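Clondlow Community Center Opens Registration for Holiday Table Workshops

The Clondlow Community Center has opened registration for its winter series of holiday table and party decoration workshops, which will run on Monday evenings beginning in November. The series is open to residents of Clondlow and the neighboring Jitlow district.

Each session is limited to 14 participants and begins at 6:30 p.m. in the second-floor craft room. Registration is free for residents. All basic supplies, including paper, twine, scissors and glue, are provided by the center.

The workshops are paid for by a grant of $2,000 from the Drastemeo Fund, which supports adult education and household skills programs in the area. The grant covers materials and instructor fees for the full series. It does not cover refreshments, and participants may bring their own.

Mahsa Ebrahimi, program coordinator at the center, said the series was expanded after last winter's single session filled on the first day of registration.

"We had 70 names on the waiting list for one evening class," Ebrahimi said. "The request we heard most often was for projects that a family could finish in one night and put on the table the next day. The new schedule was built on that request."

The first session will cover table runners and place cards made from kraft paper. Participants will learn to score and fold heavy paper, letter names by hand and attach dried leaves or small sprigs of evergreen. Later sessions will address paper garlands, napkin folding, centerpieces in glass jars and simple wreaths for indoor use. The final meeting is set aside for gift wrap and tags made from leftover material.

Participants may register for one session or for the entire series. Those who wish to attend the wreath session should note that it runs 30 minutes longer than the others and ends at 9 p.m. Wire cutters will be available to share, but participants with their own pair are asked to bring them.

Instruction will be led by Mojtaba Ahmadpour, who has taught paper crafts and bookbinding at the center's Acuña Street annex. Ahmadpour will also prepare a printed guide for each project, with measurements and a list of supplies. Copies will be kept at the front desk for residents who are unable to attend.

"Color is the first decision, and it is usually where people spend too much," Ahmadpour said. "Two colors and the dishes you already own are enough for most tables. I ask everyone to look through the kitchen cabinets before going to the store."

Safety rules for the craft room remain the same as in other evening programs. Open flames are not permitted, and battery-operated candles will be used for all centerpiece projects. Hot glue guns may be used only at the two stations along the window wall. Children age 10 and older may attend with a registered adult and do not count toward the session limit. Younger children may use the supervised playroom on the first floor until 8 p.m.

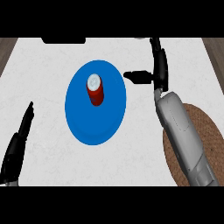 A red can on a round blue plate.

Finished work from the series will be shown in the center's main lobby during the December open house. Up to 100 items can be displayed, and participants who wish to take part should leave their pieces at the front desk with a completed display form. Glass items must be labeled as fragile. The center is unable to store work after the open house closes, and all pieces should be picked up by the end of that week.

The center is also accepting donations of clean glass jars, ribbon, fabric remnants and unused wrapping paper. Donations may be left in the marked bin inside the Acuña Street entrance during regular hours. Artificial snow, loose glitter and used candles cannot be accepted.

Registration may be completed in person at the front desk or by telephone. Proof of address is required for the resident rate. Nonresidents may register for any remaining places one week before each session, at a fee of $12 per person. Participants who need to cancel are asked to do so by noon on the day of the session so that the place can be offered to the next person on the waiting list.

The craft room is accessible by elevator. Requests for large-print project guides or other accommodations should be made at the time of registration.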